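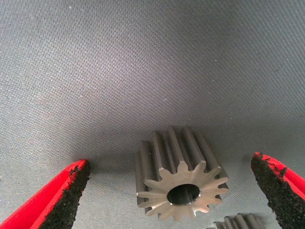
Prallard Technical Documentation

Section 6: Teaching a gear transfer by remote control

Applies to: Duvport two-arm bench station with Nanolby recorder software, release 2
Issued 21 December 2021

6.1 Scope

This section covers recording demonstrations in which an operator drives the follower arms from the leader handles to pick up small metal gears and set them on a carrier disc. Hand guiding (moving the arm directly with the brakes released) is covered in Section 7. The arms must have been homed and the wrist cameras checked as set out in Section 4.

The operator sees the work through three views: the overhead view and one view from each wrist. All three are stored with the joint positions and gripper openings, at a rate of 20 samples per second. A demonstration with any view missing is rejected by the recorder when it is closed.

6.2 Before you start

CAUTION: Keep hands out of the area between the arms whenever the leader handles are live. The enable pedal stops motion on release, but an open gripper may still close if the trigger is held.

1. Spread the dark cloth flat over the work surface. Creases left from folding are acceptable. A ridge high enough to tip a gear is not.

2. Inspect the gripping pads on both fingers. Roughness and small chips along the upper edge of a pad are normal wear. Replace the pad if the finger body shows through on the contact face, or if the pad lifts when pushed with a fingernail.

3. Wipe the gears free of oil. Oil carried onto the pads will alter the grip from one recording to the next and cannot be seen in the wrist view.

4. Place the carrier disc on the cloth within reach of the right arm. The centre hole need not line up with anything.

5. Lay out the gears for the chosen start layout. Spur gears to be picked from the cloth go on their side, with one end face and its bore turned towards the gripper. Any gear that is not part of the task may stay on the cloth, clear of the disc, if the layout sheet calls for a distractor.

6. Check the cable at each wrist. There should be enough slack for the wrist to turn through its full range, with no loop hanging below the fingertips.

NOTE: Lint on the cloth shows up as white specks in the wrist views. Do not stop to clean it off between recordings. A cloth that is spotless in one half of a set and marked in the other causes more trouble than the lint does.

6.3 Starting a recording

1. Open the recorder and choose Task, then Gear transfer.

2. Enter the operator code and the layout number from the sheet. Layouts 1 to 20 are reserved for the acceptance test and should not be used for teaching.

3. Bring each leader handle to match the pose of its follower arm. The indicator beside each arm name changes from amber to green when the difference is small enough.

4. Press the enable pedal and hold it. Both arms are now live, including any arm you do not intend to use.

5. Move the idle arm to its waiting pose, clear of the disc, and leave its gripper open.

6. Press Record. Wait for the tone before moving.

If error 331 appears at step 3, the leader and follower have lost agreement on the gripper opening. Close both leader triggers fully, release them, and repeat the step. If the error returns, restart the recorder – do not clear it from the service menu.

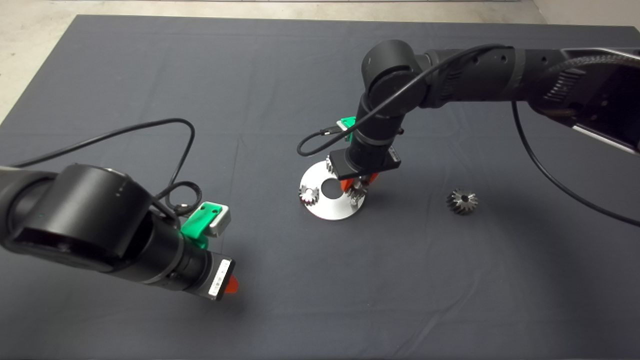
6.4 Driving the pick and place

1. Approach the gear from above with the fingers open, using the overhead view. Stop short of the cloth and change to the wrist view.

2. Centre the gear between the pads. A gap that is wider on one side can be left if the gear will slide freely on the cloth. If a second gear lies close to the base of a finger, correct the gap first so that the finger does not push it.

3. Lower the gripper until the pads are level with the body of the gear. The fingertips may touch the cloth lightly. If the cloth drags, raise the gripper by a small amount and continue.

4. Close the trigger slowly until the gear stops moving between the pads. Squeezing further does not raise the holding force above the limit set in the station file (400 in the Grip field, as supplied).

5. Lift straight up, pause, and carry the gear to the disc at an even speed.

6. Lower the gear to the free position on the disc. Where other gears already stand around the hole, come in from the side that leaves them untouched, even if this makes for a longer path.

7. Open the trigger fully before raising the gripper. A half-open release tends to catch a tooth on the pad and pull the gear over.

8. Return to the waiting pose and press Stop.

Work at a pace you can keep up for the whole session. The learned motion copies hesitation as readily as it copies the grasp, and long pauses over the gear are the most common fault seen in first sets. Blur in the wrist view during the approach is a sign that the wrist is travelling too fast for the picture to be useful; slow down before the fingers reach the gear.

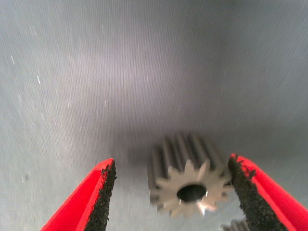
A missed grasp need not end the recording. Open the fingers, back off far enough to see the whole end face again, and make a second attempt. Recordings with one clean recovery are useful and should be kept, marked R in the notes field. Discard any recording in which a gear leaves the cloth, a finger strikes the disc hard enough to shift it, or the pedal was released part way through.

6.5 Checking and saving

1. Play the recording back at normal speed in all three views.

2. Confirm that the gripper trace shows one closing and one opening for each gear moved, apart from recordings marked R.

3. Mark the result as Keep or Discard. Unmarked recordings are not passed on to training.

4. Reset the gears by hand with the pedal released, following the next layout on the sheet.

The station disk holds up to 400 recordings of this task. Copy kept recordings to the Nigam archive folder before this limit is reached. The recorder will not overwrite old files and refuses to start instead.

6.6 Changes to this section

Step 5 of 6.3 is new. The April issue allowed the idle arm to stay wherever homing had left it, which on some stations put the wrist within the overhead view of the disc. Sets recorded under the earlier wording remain valid but should not be mixed with new ones in a single training run.

For lighting settings, see Section 4.3. For pad part numbers and torque values for the finger screws, see Appendix B.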